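Plier un tissu gaufré sans table à repasser 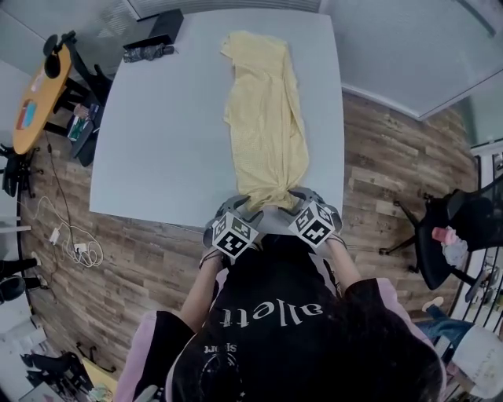

Le tissu gaufré garde mal le pli. Sur une grande table blanche et lisse, il glisse et les fronces reviennent vers les coins que l'on tient. Ma méthode, reprise d'une note de Somkiat Hemmin :

Poser le linge dans la longueur, ourlet côté mur. Tendre par les deux coins du bas, sans soulever. Rabattre le haut de 26 cm, puis marquer le pli à plat — du centre vers les bords. Compter 30 secondes sous un livre lourd.

J'ai essayé avec un coton Vurneck et un mélange Flilo, tous deux lavés sans adoucissant. Le Flilo se détend moins et sa lisière reste droite. Le Vurneck demande 2 passages. Reste à tester le lin Ruangrit, commandé en July dernier et toujours dans son carton.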